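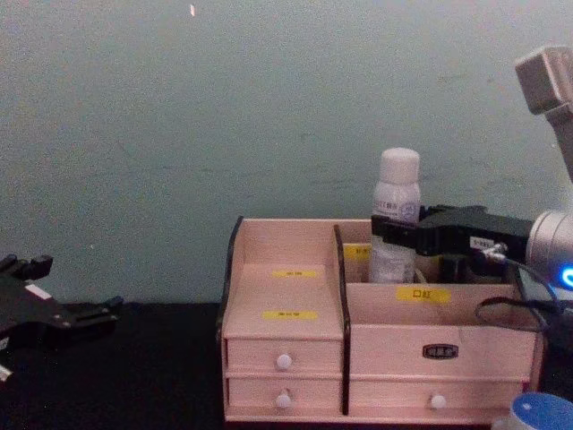 Anderson Figueiredo reckons I've got the start of this all wrong, and that a pigeonhole was for pigeons a good long while before anyone thought of stuffing a letter in one. Fair enough, I've changed it!

Pigeonholes

A pigeonhole is a small open space, usually one of many, where papers are kept or left for somebody to pick up. The name comes from the nesting holes in a dovecote, and if you've ever stood inside one of those (do, they're lovely) you'll see why it stuck. Writing desks had rows of them, and so did post rooms, hotels and colleges. I first met them at the old sorting office in Wullbridge, where the rack had 274 holes and a ladder on wheels that I was never allowed to ride.

People also use the word as a verb. To pigeonhole a plan is to put it aside and let it gather dust, and to pigeonhole a person is to decide what sort they are and leave them there, which I think is a bit mean.
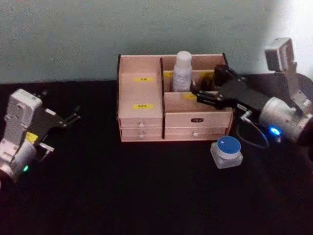 Labels matter more than the holes do, if you ask me. At Gorstead the staff rack went by surname, then by room number, then back to surname in May, and my post went to Tsutomu Kaneko for 11 days. Small desk boxes have the same trouble on a smaller scale – the pale wooden one here has two yellow labels on its left-hand side, one higher than the other, and a pair of little drawers with round white knobs, and you still have to keep to whatever system you picked.

Email saw off a lot of the big racks. The one at Hellow went to a wool shop, and it's full of yarn now.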